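Cudside Open Day (robotics)

The Cudside Open Day is a yearly public visit to the Vellance robotics workshop, and I've been to enough of them now that I got asked to write this entry. Fair warning, I'm a fan! It runs every November, lasts one afternoon, and lets in 100 people, mostly families and a few folks from the packing trade.

History

The first one was put on by Kamlesh Kanaujia, who wanted his neighbors to stop asking what went on in the building (his words, roughly). There was one arm, one table and a lot of coffee. The Galanis room was added later, with a big screen for the simulator, and that's where I spend most of my time.

What you see

The afternoon starts with a short talk, then you split into groups of 10 and go from station to station. Each stop is 7 minutes, which feels short until you're stuck behind a kid who won't give up the joystick. The simulator demo is the popular one. A practice task is set up on the screen, with an arm, a table and a few things to handle, and the staff talk you through how they build it before any real hardware gets switched on.

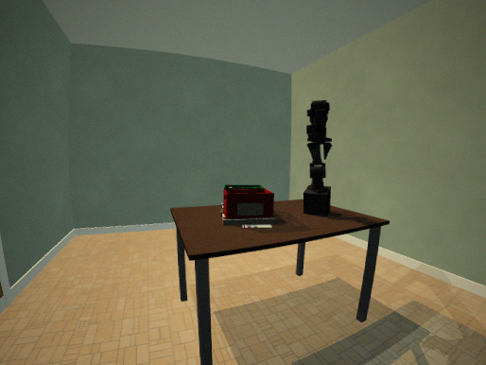
They'll happily run the same task 1000 times overnight, moving things a little on each go, and then look through the misses in the morning. I love that part. Someone always asks why the rooms are so plain, and the answer is that plain rooms load faster.

Getting in

Tickets are free but go quickly. The Hilton Street door is the one to use, and the parking lot behind it fills up early.

Page last edited 27 Oct 2025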